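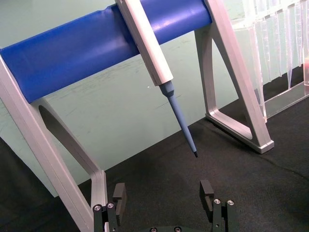 3. Where the pipettes go when we put them down

3.1 The stand

I should say at the start of this section that I didn't plan to write so much about a pipette stand. The original plan for the Gormont bench study was to look at tip waste, and the stand was going to get one line in the materials list. Then I spent a few weeks in March watching people work, and I kept writing notes about the same moment: somebody finishes a transfer, looks up, and needs a place to park the pipette. What they do in the next second or two tells you a lot about how the bench is laid out (and, I suspect, how long they've been at it).

The stand we settled on is the simple horizontal kind (Figure 1). A round blue bar sits on two light gray aluminum legs, and a single-channel pipette hooks over the top of the bar so the body hangs down in front. The legs are open in the middle, which I liked right away, as I could spot a dropped tip behind them without moving anything. The pipettes are stored bare, with no tip on the cone, and that was the one rule I was strict about from the first session to the last. A used tip left on a hanging pipette is a drip waiting to happen, and a clean tip left on one is going to get brushed by somebody's sleeve.

I'd looked at carousels too. The group at Sutska uses them on all of their benches and they're lovely to look at, plus they take up less length along the back of the bench. My trouble with them was the spinning. People in my pilot sessions would give the carousel a turn to find the volume they wanted, and the pipette they'd just put back would swing around to the far side, so they'd turn it again on the next step. With a straight bar the pipette stays where you left it. It's a boring feature and I came to love it.

3.2 Laying out the bench

Everything else got placed in relation to the bar. I marked a working area directly in front of it, put the tip boxes on the side of the dominant hand, and put the waste container just beyond them. Tube racks went in the middle and the notebook went on the other side, well away from anything that could splash. I let each person shift things around before starting, within the marked area, and then I asked them to leave the layout alone until the session was over. Most of them moved the tip box closer, and a few pulled the whole stand toward them and then pushed it back once they found their elbow hitting it.

The distance between the bar and the front of the working area took some fiddling. I started at 30 cm, which felt generous when I was standing there with empty hands and cramped as soon as there was a full rack in the way. Moving the stand back fixed the cramping, but then shorter people had to lean in over open tubes to hang anything up, and I really didn't want that. In the end I let the stand sit closer and turned the tube rack so its short side faced the bar. That small change did more good than any of my measuring! I'd encourage anybody setting up a similar bench to try turning the rack before buying new furniture.

We also used the Raltley layout sheet, a one-page form that we'd drawn up for an earlier project, to record the starting position of each item. I won't pretend it's a fancy tool. You sketch the bench from above, number the items, and write down what moved by the end. I filled it in by hand and typed it up the same evening, while I could still read my own writing.

3.3 What I counted, and how

I watched 15 people, each for one session, doing the same dilution series. Between them they put a pipette down 128 times. I counted a put-down whenever the pipette left the hand completely, so switching from one hand to the other didn't count, and neither did resting the wrist on the bench while still holding on. If someone hung the pipette on the bar, I wrote "bar." Anything else I wrote out in words, and that's where the interesting reading is: "on top of tip box," "on notebook," "across two tubes, yikes."

Of those put-downs, 25 ended up somewhere other than the bar. I had expected more, to be frank, going by the state of our shared benches at the end of a busy afternoon. I had also expected them to be spread evenly through the session, and they weren't. They bunched up around the steps where the protocol asked for a change of volume, when a person had one pipette in hand and was already reaching for the next. With one hand full and the other on its way, the notebook looks like a perfectly good shelf.

I want to be careful with this. Fifteen people is a small group, they all knew I was standing there with a clipboard, and I suspect at least a few were on their best behavior. I also did all the counting myself. A second observer would have caught things that I missed while I was writing, and in the next round there will be one.

3.4 Hanging it up without looking

The thing I found most fun to watch was how people learned the hook. On the first few tries almost everybody looked straight at the bar, lined the pipette up, and lowered it on with some care. Later in the session many of them were doing it by feel, eyes already back on the tubes. A round bar forgives a lot here, as you don't have to find a particular slot. The cost is that pipettes can end up bunched together along the bar, and then pulling one off gives its neighbor a nudge. I saw that happen with the Kong group in particular, who like to keep a full set of volumes out at all times. (They've asked me to note that they have since moved two of them to a drawer.)

I tried colored tape on the bar as a guide during the pilot. People ignored it, it peeled, and it left a sticky patch that I had to clean off with ethanol, so there was no tape in the main sessions. What worked better was simply agreeing on an order, small volumes to the left and large to the right, and saying it out loud before we began. A couple of people still mixed them up and I let it go.

Wiping down was part of the session as well. I asked everyone to wipe the bar and both legs at the end, and the slots and openings in the legs turned out to be the slow part. A folded wipe pushed through from the front gets most of it. I added that step to the written protocol on July 9, 2025, after the last session, so the times in Section 4 don't include it.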